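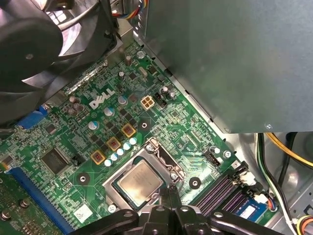

4. Working Over the Processor Socket

Skasside Robotics Club bench manual, revised 9th September. Read it all before you touch the controller. Szymon Nowakowski will ask.

4.1 Open the case and tuck the loose cables clear of the socket. The yellow one has its own opinions.

4.2 Load the Drema profile and set the speed to 16. The slider goes to 424, for people who enjoy buying motherboards.

4.3 Bring the gripper in low over the board, fingers pointing at the processor. Stop there and check the wrist view before going any closer.
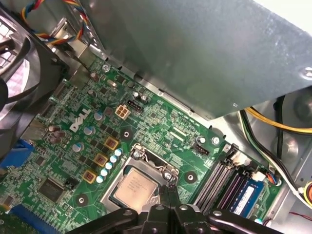
4.4 Keep the heat spreader in view the whole way. If the fingers hide it, back off and come in again at a shallower angle.

CAUTION: The gray metal housing hangs over part of the board and will not move for you. Roald Nyberg has tested this twice.

4.5 Open the retention lever, then raise the load plate until it stands upright. Check that it stays up by itself.

4.6 Grip the processor by its edges – never across the contacts – and approach the open socket in short moves.
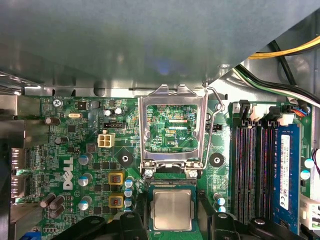 4.7 Line up the notches before you lower anything. The processor should drop in under its own weight. If you feel like pushing, don't.

NOTE: "Close enough" is not an alignment setting, whatever the Rallis team wrote on the whiteboard.

4.8 Release, retract straight up, and save the run under your own name.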